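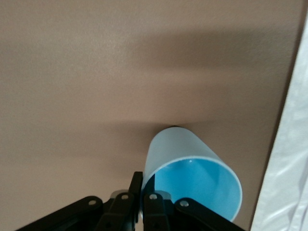 Forums > Kitchen & Table > Cups, Mugs, Glasses > Blue cup, no handle: keep or toss?

New posts | Search | Rules | Log in

Blue cup, no handle: keep or toss?

drawer_of_lids wrote:
I am thinning out the cup shelf before my sister-in-law visits in August and forms opinions. Everything has been sorted except the one in the photo. Pale grayish blue on the outside, much brighter blue on the inside, no handle, no pattern, nothing printed on it. I own one. I have never owned two. It stacks with nothing, matches nothing, and yet every time I empty the dishwasher there it is on the top rack, so somebody is using it.

My husband says it's a perfectly good cup. My husband also says this about a jar. Keep or toss?

gravyboat_major wrote:
Toss. A cup with no handle is a glass that can't commit. You can't see how much is left in it and you can't put coffee in it without doing that thing where you hold the rim with your fingertips and make a face.

Anjani Ngui wrote:
Strong disagree. A plain tapered cup is the most useful thing in any kitchen. Mine holds water, pencils, bacon grease (briefly), cut flowers when they're short, and the loose batteries that may or may not be dead. I would give up every mug I own before I gave up that cup, and I own a mug from Skistthorpe that I had to carry home on my lap.

drawer_of_lids wrote:
What is in Skistthorpe?

Anjani Ngui wrote:
Mugs.

tepid_tea wrote:
Is the inside really that blue or is it the light? I had one a lot like it and the inside looked like a swimming pool in the morning and like nothing much by dinner. Drinking milk out of it was unsettling. Water was fine.

drawer_of_lids wrote:
It's that blue. The outside is sort of a rainy-day color and then you look in and it's on vacation. I'll admit that's the part I like.

gravyboat_major wrote:
So now we like it. Ten minutes ago it was clutter.

Irena Szczepańska wrote:
I would want to know what it's made of before voting. If it's melamine, don't put it in the microwave. If it's ceramic with a matte finish, expect spoon marks inside. Could be one of the Stonar picnic ones, my mother had a set and they were about that shape.

drawer_of_lids wrote:
No mark on the bottom that I can find. It doesn't feel like ceramic to me, but I have been wrong about a whole casserole dish before. We don't microwave it. We don't do anything to it, it just circulates.

gravyboat_major wrote:
Stonar cups had a lip. I will die on this hill. Huswood made the straight-rimmed ones, and they came in boxes of 10, so somewhere there is a household with nine of them wondering about you.

Irena Szczepańska wrote:
The picnic ones did not have a lip. The camping ones had a lip. My mother's went to my brother, who denies it.

gravyboat_major wrote:
I sold housewares for a long time and I remember a lip.

Irena Szczepańska wrote:
Then you remember the camping ones.

tepid_tea wrote:
Could we get back to the cup?

Anjani Ngui wrote:
We are at the cup. This IS the cup.

Practical question for the original poster: how many cups are on that shelf, and how many people live there? My rule is two per person plus four for company. Anything over that goes in a box in the hall closet, and if no one asks for it by the end of the season the box leaves the house. I got rid of 28 of them that way and have regretted exactly one, a green one.

drawer_of_lids wrote:
Three people. I would prefer not to say how many cups.

gravyboat_major wrote:
More than 28?

drawer_of_lids wrote:
I would prefer not to say.

shelfpaper wrote:
Been reading this board for years, posting because I feel strongly. Odd cups belong in the bathroom. One for rinsing, done. Nobody's sister-in-law has ever judged a bathroom cup. Matte finishes do hold toothpaste, so wipe it out now and then, and keep it upside down or you'll get a ring in the bottom that doesn't come off with anything short of baking soda and a bad mood.

tepid_tea wrote:
Seconding the bathroom. Or by the bed for water, though without a handle I knock them over in the dark. The narrow bottom doesn't help.

gravyboat_major wrote:
Which is a reason to toss it.

Anjani Ngui wrote:
Which is a reason to turn on a lamp.

drawer_of_lids wrote:
Update. I put it in the donation box last night - lid taped and everything - and this morning the tape was cut and the cup was on the top rack of the dishwasher. No one in this house has any information. I've moved two of the mugs out instead and the shelf door closes, so I am calling the matter settled.

Irena Szczepańska wrote:
Good. And if you ever do find a mark on the bottom, please post it. I have a brother to call.

Back to top | Contact the moderators | Posts belong to the people who wrote them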